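The Couch Report
Mar 3, 2026

Spring cleaning has come early to my place in Mundurton, and I started with the couch, which is where everything in my house ends up anyway. I sat down on Sunday clothes, a library book and what I'm fairly sure was half a granola bar (mine, I live alone) and thought, well, that's enough of that!

So I pulled every cushion off, vacuumed the cracks with the skinny attachment and wiped the leather down with a barely damp cloth. Then I did the conditioner. I use the Batero one, the small tin, and a little goes such a long way that I'm still on the tin I bought the April before last. Work it in with an old T-shirt, go and have a coffee, buff it off. Do the arms twice if you're a person who reads sideways with your legs over the side, like me.

The throw pillows were the harder part. I own too many and I like them all, and three of them had migrated to the couch without ever being invited. My rule now is one shaggy and one patterned, and the rest live in the bedroom. The shaggy kind can't go in my washer (I tried it once with a gray one and it came out looking like a wet poodle), so I take it out on the back steps and give it a good hard shake, then comb the strands through with my fingers while I watch my show. It's weirdly relaxing. The patterned one just gets its cover unzipped and washed cold.

And then there are the cords. I went around the whole house collecting chargers and put them in a basket by the door, and I was so proud of that basket. I give each one a loose coil and a twist tie off the bread bag, nothing fancy. I told everyone at the Odoi Street swap table about it, too. It lasted until I needed to finish some emails and wanted to be comfortable.

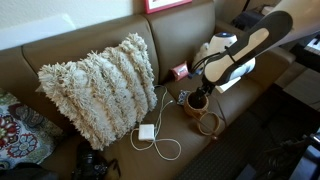 Esi Alhassan wrote in to say that baskets never worked at her house either, and what finally did was a plain hook screwed in under the end table, low enough that you can hang the cord up without getting off the couch. She's had hers two years and swears by it. I'm going to try that this weekend if I can find the drill.

Next time, the hall closet. If you have a trick for winter boots, please send it to me before then!

Aba Boateng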